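Tidying robot

A tidying robot is a machine that picks up loose objects in a home, shop or workplace and puts each one where it belongs. The term is normally kept for machines with at least one arm and a gripper. Robot vacuum cleaners, which move around objects and do not lift them, are treated separately, as are the fixed sorting lines used in warehouses and recycling plants.

Tidying is often used as a measure of whether robots are ready for household work. It needs no great strength or speed, and most children can do it by the time they start school. It does call for a machine to recognise things it may not have met before, to choose a grip for each, and to set them down without damage or disorder. As of the most recent trials, machines can tidy a prepared table under supervision. General tidying of an occupied home remains beyond them.

Definition and scope

The work is usually divided into three parts. Clearing means removing objects from a surface where they are not wanted. Sorting means deciding which of several places an object should go to. Setting out means placing objects in a stated arrangement, as when a table is laid or a shelf is filled. A single chore may involve all three. Putting away toys after play, for instance, is mainly clearing and sorting, while restocking a counter is mainly setting out.

In research, these chores are reduced to a small and repeatable form known as a tabletop task. A few containers stand on a plain surface, and a handful of objects has to be moved between them. Toys are widely used for the purpose, as they are cheap, light, brightly coloured and hard to break, and come in awkward shapes. The grippers are most often of the two-finger kind, which open and close like a pair of tongs.
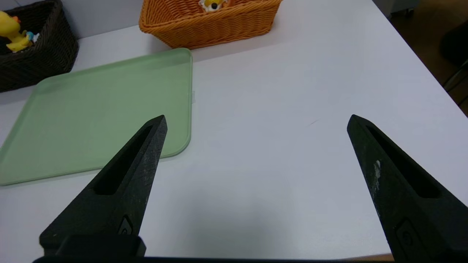
Can a robot tidy a whole room by itself at present?

Only in very limited conditions. A machine that has been trained on a particular set of objects and containers can often finish the job unaided, but results fall sharply when the furniture, the lighting or the objects are changed, and a person is still expected to be within reach.

History

Early attempts at household robots relied on written rules. The position of each object had to be known in advance, and the arm followed a fixed path to it. Such systems worked well on production lines, where parts arrive in the same place each time, and poorly in homes, where they do not. A cup moved by the width of a hand was enough to cause a missed grip.

Better cameras and cheaper computing allowed later machines to find objects for themselves. Even so, the grip was generally planned from the measured shape of the object, and soft, shiny or see-through items gave poor measurements. Laundry, glassware and plastic bags became known as difficult cases, and they remain so.

The present approach is to train a machine from examples. A person guides the arms through the chore many times over, and a computer model learns to link what the cameras show to the movement that should follow. The method has made it quicker to teach a new task and has reduced the need for exact measurement. Its main cost is the labour of guiding the arms.

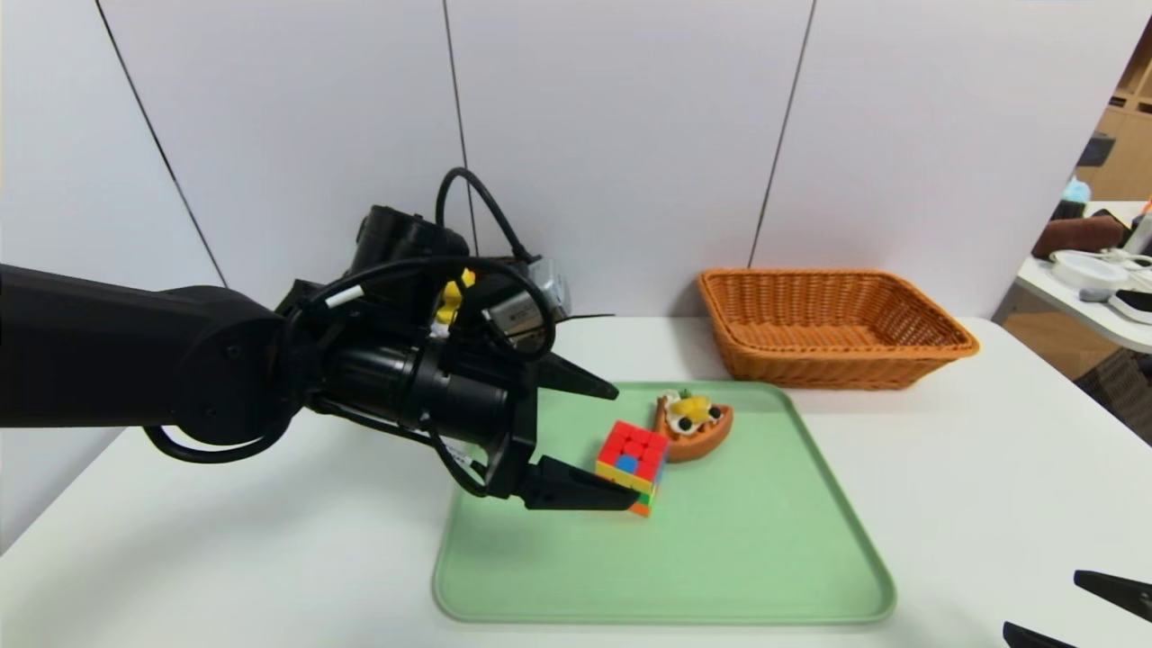

The number of examples required varies greatly with the task. Moving one rigid object into an open container may be learned from a fairly small set. Folding, threading and pouring need far more, and the quality of the guiding matters as much as the quantity. Hesitant or careless movements are learned along with good ones, and most laboratories now discard a share of their recordings before training begins.

Trials and assessment

There is no agreed standard for testing tidying robots. Makers publish their own results, often as short films, and these are difficult to compare. Films may be speeded up or chosen from many attempts, and the amount of human help is not always stated.

The Over trial was set up to give a plainer account. It compared two machines, the Fekon and the Deltik, on a fixed list of five chores of the kind found in a family home or small shop. Each chore was explained to the operators in advance, but the starting positions of the objects were changed between attempts. The trial ran to 193 attempts in all. An attempt was counted as complete only if every object ended in its proper place and no person had touched the machine or the objects.

Of these attempts, 48 were complete by that rule. Most of the remainder were partly finished: the machine moved one or more objects correctly and then stopped, dropped something, or placed an item in the wrong container. The assessors noted that a household would probably accept some of these results, as a toy in the wrong basket does little harm. They held to the stricter rule on the ground that a chore which must be checked and put right has saved little work. 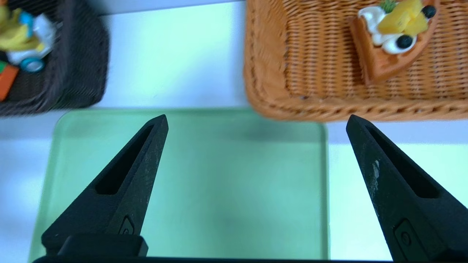 Both machines did best with rigid objects that could be gripped from several sides. Performance was weaker where objects lay close together, as opening the fingers in a narrow space tended to push a neighbouring item out of position. Containers with high sides also caused trouble. The arm had to come down steeply, and the camera near the gripper lost its view of the object shortly before contact.

The trial report drew attention to recovery after an error. A person who drops something picks it up again with hardly a thought. The machines sometimes did the same, but they sometimes carried on as though the object were still held, and completed the empty movement before returning to the start.

Use in homes and shops

Sales to private households are very small. Price is one reason, though reliability and safety are given more weight in most assessments. An arm strong enough to lift a full saucepan can also injure a child or a pet, and machines for home use are therefore built to move slowly and to stop on contact. These limits make them safer and lengthen the work. A chore that takes a person a minute may occupy a machine for several.

Shops and workshops offer easier conditions. The surfaces are clear, the stock is known, and staff can be shown where to stand. The firm Janevski has offered arms for counter work and returns handling, in which goods are lifted from one tray and shared among others. Its published guidance asks for even lighting, a plain surface and a member of staff on hand — conditions that many shops can meet and few homes can.

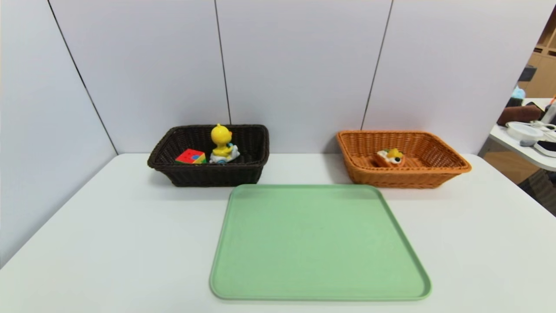
Rental has been proposed as a way of lowering the cost for smaller businesses. Under such schemes the supplier keeps ownership, updates the software from a distance and replaces worn parts. Gripper fingers are the part most often changed, as their inner surfaces lose their hold with use.

Limitations

Several problems are common to all present designs.

Touch. Most grippers have little or no sense of touch. They rely on sight and on the resistance felt by the motors, and cannot easily tell a firm hold from a poor one.

Unfamiliar objects. A model may handle a new object well if it resembles those used in training. Where it does not, the machine may grip it badly or fail to notice it.

Judgement. Knowing where a thing belongs is partly a matter of household custom. A letter on a kitchen table may be rubbish, or may have been left there to be answered. Machines have no dependable means of telling the two apart unless they are instructed.

Long tasks. Small errors add up. A machine that succeeds at most single movements may still fail at a chore made up of many.

Privacy and employment

A tidying robot must have cameras, and in a home these will record private rooms and the people in them. Practice differs as to whether pictures are kept on the machine or sent to the supplier. Consumer groups have asked that owners be told plainly which applies, and that recordings made in the home should not be used for training without consent.

The effect on paid domestic and shop work is thought to be slight for the time being. Cleaners and shop assistants carry out a wide range of duties in a single shift, and the present machines can take on very few of them. Some new employment has arisen in guiding and supervising the arms, much of it repetitive.

See also

Domestic robot
Gripper
Learning from demonstration
Remote operation
Robot vacuum cleaner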